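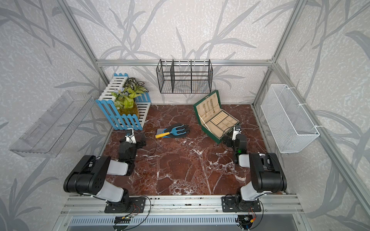
Saturday, January 31, 2026

Dizzy again this morning, though not the full spin, more the feeling of stepping off a boat. It came on when I rolled to the right to check the clock and it was gone before the kettle boiled. I've been trying to work out what makes the after-feeling worse and so far I only trust two things on the list, poor sleep and busy patterns. Grey wallpaper with big bamboo-looking leaves all sweeping off on a slant, and a red-brown marble floor streaked with white under it, would have me reaching for a door frame inside a minute. Plain walls I can manage. The supermarket cereal aisle I can't. Chenxi Jin at the clinic says this is common with inner ear trouble, the eyes taking over when the ears aren't doing their share, and I have decided to believe her on that one because it matches what happens to me.

I'm less sure about the rest. She did the head manoeuvre on me on Tuesday, the one where they tip you back over the end of the bed and turn you in stages, and it was horrible, and then I was better. She was pleased. I was pleased too. But the last bout cleared up by itself in under two weeks with nobody tipping me anywhere, so what am I meant to conclude? I asked her that. She said fair enough, the crystals do often settle by themselves, but the manoeuvre tends to hurry it along, and she could show me the studies if I wanted. I said yes please. I think she expected me to say no.

She sent three. I read one and a half. The one I finished looked decent, with a sham version where they tipped people the wrong way, and the real one did come out ahead. So, a point to her. It doesn't explain today.

Evelien rang after lunch about the drops. Evelien Van Dijk has had ringing and dizziness on and off for as long as I've known her and she has tried everything going, and the latest is a bottle of something called Boretetti. $110, and you have to stay on it for three months to "let the ear rebalance." Three months! I'd be better in three months if I rubbed butter on my elbows. I tried to say this kindly. She said there were 1,658 reviews and nearly all of them were good. I asked who had written them. She went a bit quiet and then told me about her new curtains.

I looked at the website afterwards. It never says what the drops do. It says they "support" balance and are "trusted" and that balance is "a journey." The ingredients are ginkgo, a B vitamin, and glycerine. There's a doctor in a white coat who has a first name only. I wouldn't mind so much if it were cheap.

Then Ans turned up with the brochure for the balance class in Hoekstra, starting in March. This one I'm in two minds about. Ans Segers did it last year after her fall and she does walk better, I've seen it, she used to hang on to the fence all the way up the path. $198 for the term. Bram Van der Linden runs it and he's a proper physio, registered, I checked. What bothers me is that half the brochure is about "retraining your brain" with a drawing of a brain lifting a dumbbell. I suspect the good of it is an hour of walking and turning your head with somebody there to catch you. I could do that in the hall, except that I wouldn't. I've got a sheet of exercises from Chenxi, 15 minutes a day, and I've done them twice since Tuesday, so perhaps what I'd be paying for is having to turn up.

Told Ans I'd think about it. She said that's what I said last year.

Blood pressure was normal lying down and a little lower standing up. Chenxi wanted to know about that because of the new tablets, and it's the one idea so far that has made me sit up. I started them the week before all this began. She says the rolling-over business points to the ear and has nothing to do with tablets, but could the boat feeling be separate? Two things at once? I'll ask on the next visit. I'm not stopping them on my own say-so, I know better than that.

Gumby needs his claws done and I'm not bending over to do it today. He's asleep on the brochure.

Did the exercises just now, standing at the bench. Side to side was fine. Up and down, not so good, had to stop and look at the tap. Writing it down so I can't tell her later that they all went well. Slept on two pillows last night, will try the left side tonight and see if the morning is any different, although one morning won't prove much either way.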